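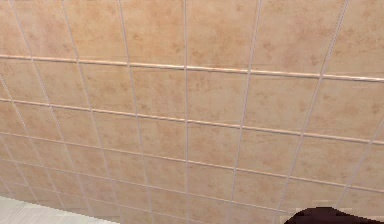
Butanach Motor Club forum > Events > Ilthorpe run, entry cutoff

wogan_68
Posted 15th March
Entry form says pre-1980 cars only for the Ilthorpe run. Last September it was 30 years old or more. Which one applies? My sedan is a 1984.

sidedraft
Form is correct. The rule changed when the field went over 100 cars and the parking at Lusturholm filled up.

tappet
It didn't fill up. Row 5 was half empty at noon. A rolling age limit is what the club rules call for, and a fixed year needs a vote of the members.

sidedraft
The rules cover membership — event entry is set by whoever runs the event. Section on displays, second paragraph.

tappet
Read it again. "Eligible vehicles" is defined once and used for both.

wogan_68
So do I send the form or not?

crossply
Send it with the build year filled in. They took a 1982 wagon last week. Fee is refunded if they turn you down, less postage.

tappet
Which only shows the cutoff isn't being applied.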